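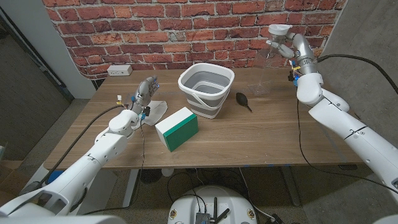 予備のハンドを一台丸ごと買うより、指だけを何本か買うほうが安いのではないか、という意見が金曜の打ち合わせの最後に出た。その場では私は返事をしなかった。見積もりの内訳をまだ全部読んでいなかったからである。夜に読み直したので、考えたことをノートに書いておく。

カテゴリ:設備・予算/作業ノート
このノート内を検索 検索語を入力してください

12月 金曜 Astix 来年度の設備計画(二回目)

前回のノートでは、買うものを「必要」と「欲しい」に分けただけで終わった。今回は、もう一つ「来年度でなくてもよい」を作った。三つに分けると、「欲しい」の中のものが思ったより多く三番目に移った。少し寂しい。

予算の枠は変わらない。設備費が800(単位は全部、千円で書く。前回、私が円と千円を混ぜて書いて、表の合計がおかしくなった。申し訳ない)。この800で、ハンドの予備、ケーブル類、机の上の作業に使う消耗品、点検費を全部払う。腕本体の更新は別の枠なので、このノートでは扱わない。

1. ハンドの予備について

Stiston の見積もりには三つの買い方がある。

A ハンド一台(左または右)
B 指のモジュール、一本ずつ
C 修理契約、一年

Aは一番簡単で、壊れたらすぐ交換できる。ただし左と右は同じ部品ではないので、一台だけ買う場合は、どちらの手を買うかを先に決めなければならない。これが難しい。うちの作業では、右手は物を持つことが多く、左手は布を押さえたり、机の面に沿って動いたりすることが多い。どちらが先に傷むかは、今の記録からは言えない。私の感覚では左である。けれども感覚で予算を書くと、あとで説明するときに困る。

Bは、打ち合わせで出た意見のとおり、一本の値段だけを見れば安い。しかし見積もりの注の三番目に、指を交換したあとは調整が必要、と小さく書いてある。調整を自分たちで行ってよいのか、Stiston に送らなければならないのか、この文章からは分からない。もし送るのであれば、一本の指のために手全体が部屋からなくなる。そうすると、Bが安いという計算は成り立たない。これを質問のメールに入れた。

Cについては、私はあまり賛成ではない。契約の中に「往復の輸送は含まない」とある。それから、代替機の貸し出しが「可能な場合」となっている。「可能な場合」という日本語は、私が読むと「ほとんど不可能」に見えるのだが、同じ部屋の人に聞いたら、本当に可能な場合もあるそうだ。

納期はAもBも同じで、90日と書いてある。注文の日から数えるのか、入金の日から数えるのか。これも質問に入れた。もし入金の日からなら、年度の始めに注文しても、夏の前に届くとは考えないほうがよい。

2. ケーブル

前回は「ケーブル一式」と一行で書いた。今回は分ける。手首のところは、赤、黄、青などの細い線が集まっていて、外側を黒いケーブルが輪になって下りている。この黒いケーブルは左も右も机の端の近くを通る。腕を大きく動かす作業を計画に入れるなら、この部分は消耗品と考えて予算を作るべきである。

Stondia に、机の端に付けるケーブルガイドと、床の配線カバーの値段を聞いた。返事はまだである。カタログの長さの表では、配線カバーは一巻きが9メートルで、切り売りはしない。机の下だけなら一巻きで足りると思うが、机から制御用のパソコンまでの長さをまだ測っていない。月曜に測る、と書くとまた忘れるので、次にこのノートを開いた人が測ってください。巻尺は工具の引き出しの二段目です。

Stondia の担当の部署には、曲げの回数の保証についても聞いた。カタログには曲げ半径だけがあって、回数がない。回数がないものを「長寿命」と呼んでいるのは、どういう意味なのか、まだ理解できていない。

電源は、部屋の電圧が100ボルトなので、Stiston の充電器も Stondia の工具もそのまま使える。電源のための予算はゼロでよい。前回の表に入っていた変圧器は消した。あれは私が別の国の見積もりの様式をそのまま写したために残っていたものである。

3. 机の上の物

小さいものの予算は、いつも最後に考えて、いつも足りなくなる。一つ一つは安いので、みんな自分の財布で買ってきて、領収書をなくす。今年は私も二回なくした。

今の作業の組は、畳めるバケツ、スポンジ、布、透明なボトル、黒いブロワーである。この組を来年度も続けるなら、同じ品物を最初にまとめて買っておきたい。途中で店の在庫が変わって、スポンジの厚さや硬さが少し違うものになると、前の記録と比べにくい。記録を読む側の人にとっては、値段よりもこのことのほうが大きい問題だと思う。

購入の順番としては、次のように考えた。

・スポンジ:同じ種類を多めに。保管は箱のまま、日の当たらない棚。
・透明なボトル:空のまま使うのか、水を入れるのか、先に決める。水を入れるなら机の下の機器のためにトレイが要る。
・畳めるバケツ:予備を一つ。取っ手の動きが同じものであること。
・ブロワー:予備は要らない。三番目の分類へ。
・布:下に別に書く。

ボトルの水については、前に一度話し合って、結論が出なかった。水を入れるほうが、重さの変わる作業ができて面白い。しかし机の下には黒いケーブルが何本も床を通っているし、台座の上には小さい基板が出ている。私は、トレイとカバーが届くまでは水を入れない、という案にしておく。反対の人は下に書いてください。

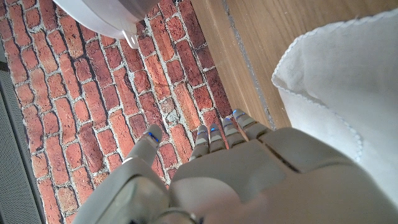

布の予算は、前回は「布、数枚」としか書いていなかったので、種類を決めることにした。Rattanakul のカタログには、作業用の無地の布と、家庭用の縁の付いた布がある。値段は無地のほうが安い。数を買うなら当然無地だ、と私も最初は考えた。しかし、白い薄い布で、縁が波の形に縫ってあるものは、無地の布とは端の様子がかなり違う。角が折り返っているところも、縁の糸が淡い灰青色なので目で追いやすい。畳む作業の計画では、布の端を見つけるところが一番時間のかかる部分になるはずなので、端の分かりやすい布と分かりにくい布の両方を同じ枚数だけ買う、という書き方に直した。指の予備の計算にも関係がある。親指まで入れて五本、どの指にも先のほうに青い光の部分があり、交換用のモジュールの値段がこの光の部品を含むのかどうか、見積もりからは読めない。もし別売りなら、Bの金額は指の本数だけ増える。この質問もメールの最後に足した。

それから、布の厚さについて。Rattanakul の表では厚さが「薄手・中厚・厚手」の三つしかなく、数字がない。無地の薄手と縁付きの薄手が同じ厚さなのかどうかは、届いてから自分たちで測るしかない。見本を一枚ずつ送ってもらえるか聞いたところ、送料はこちらの負担で可能、という返事だった。これは「可能な場合」ではなく、ただの「可能」だったので、すぐにお願いした。

洗濯のことも考えなければならない。布は洗うと縮んだり柔らかくなったりする。洗ったものと新しいものを混ぜて使うと、結果の表を読むときに分からなくなる。布の角に印を付ける案があったが、印はカメラに写るので良くない。保管する袋のほうに書くことにする。袋は事務の棚にあるので買わない。

4. 点検費

点検は Stiston に頼むのが一番確実だが、出張費が高い。見積もりの中で、点検そのものの金額より出張費のほうが大きかった。Rattanakul にも点検の部門があり、腕の点検はできるが、ハンドはできないそうである。そこで、腕は Rattanakul、ハンドは Stiston に年に一度送る、という組み合わせを考えた。ただし、送っている間は片手になる。片手でできる作業をその期間に集める計画が必要で、これは設備の話ではなく予定表の話なので、別のノートに書く。

送るための箱も要る。元の箱は、去年の引っ越しのときに捨てたと聞いた。Stiston から専用のケースを買うと、驚くほど高い。「欲しい」に入れた。緩衝材と丈夫な段ボール箱で送ってよいかどうか、これも質問する。質問がだんだん多くなってきたので、番号を付けて一通のメールにまとめる。

5. 今の配分の案

全部の金額がまだ確定していないので、比べ方だけを書く。

案一:ハンド一台を買い、残りでケーブルと消耗品。点検費は入らない。
案二:指のモジュールを二本と、ケーブル、消耗品、点検。少し余る可能性がある。
案三:修理契約と消耗品だけ。

案一は、買ったあとにお金がほとんど残らない。ハンドが一台増えても、ケーブルが傷めば作業は止まる。案三は、先に書いたように私は好きではないが、公平のために残しておく。

案二が今のところ良いと思う。ただしこれは、指の調整を自分たちでできる、という条件の上にある。この条件が崩れたら、案二は案一より悪い。打ち合わせで意見を出した人には、この点だけ先に伝えた。返事は、それなら調整の講習の費用も聞いたほうがよい、ということだった。そのとおりである。講習のことは全く考えていなかった。講習費が設備費の枠で払えるのか、別の枠になるのかは、経理に聞く。

二本の指をどの指にするかも決めなければならない。Stiston の部品表では、親指だけ品番が違い、残りの四本は共通の品番になっている。そうであれば、親指を一本と、共通の指を一本買えば、片方の手の故障の多くに対応できる。左右で共通かどうかは、品番の最後の文字の意味による。LやRなら分かりやすいのに、AとCである。Bはどこへ行ったのだろうか。

6. 買わないもの

前回の「欲しい」から消したもの。

・二つ目の作業机。置く場所がない。
・レンガ模様の背景の部分に掛けるための無地の幕。あった方がよいという人と、模様のあるほうが認識の試験に良いという人がいる。どちらの人も急いでいないので、三番目の分類へ移した。
・大きいモニター。今のもので見える。
・変圧器(上に書いた)。

幕については少し補足する。もし買うなら、壁の下のほうにコンセントの箱があるので、そこを塞がない長さにしなければならない。既製の長さでは合わないと思うので、布だけ買って切ることになる。

7. メールに入れる質問(Stiston 宛て)

一、指の交換後の調整は利用者が行ってもよいか。講習はあるか。
二、納期の90日は注文日からか、入金日からか。
三、指のモジュールは青い光の部品を含むか。
四、品番の末尾の文字の意味。
五、点検のための輸送に、専用でない箱を使ってよいか。
六、見積もりの有効期限を年度の始めまで延ばせるか。

六番は特に大切である。今の見積もりの期限のままだと、来年度の予算が使えるようになる前に切れてしまう。去年も同じことがあり、取り直した見積もりは少し高くなっていた。

メールの日本語は、送る前に誰かに見てもらいたい。前に「至急」と書いたら、強すぎると注意された。今回は「お手すきの際に」と書いたが、これでは返事が来年になるかもしれない。この二つの間の言い方を知っている人は教えてください。

追記(同じ日の夕方)
Stondia から返事が来た。ケーブルガイドは在庫あり、配線カバーは色が灰色と黒。床のカーペットが灰色なので灰色にしたいが、灰色だけ入荷待ちである。黒でもよいと思う。曲げの回数については「社内で確認いたします」とのこと。

シェア 4 コメント 2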